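September 16, 2018 – Workshop notebook, Grundberg hangar

Work continued on the left aileron of the Baptista trainer. The fabric was removed in August, and the ribs have now been inspected along their full length. Two ribs show cracked cap strips near the hinge bracket and are to be replaced before covering. The spar is sound.

The hinge pins were cleaned, measured and found within limits. New split pins are on order from Prunditen.

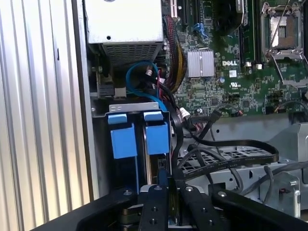

*Dell tower, interior with side open.*

Control cable tension was checked with the stick centered. The elevator run was even on both sides. The rudder cables were slack by a small amount and were adjusted at the turnbuckles, which remain to be wire-locked and signed for. Colleagues are asked not to move the rudder pedals until this has been done.

The engine has 600 hours since overhaul. All 6 quarts of oil were drained and the filter was cut open. No metal was found – the filter element has been bagged and placed with the engine records.
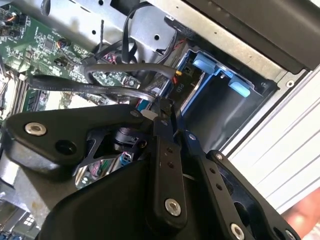
*Gripper at the open tower.*

Outstanding: rib stock from Drotora, dope for the first two coats, and a second signature on the cable sheet. The left wheel bearing is still to be packed.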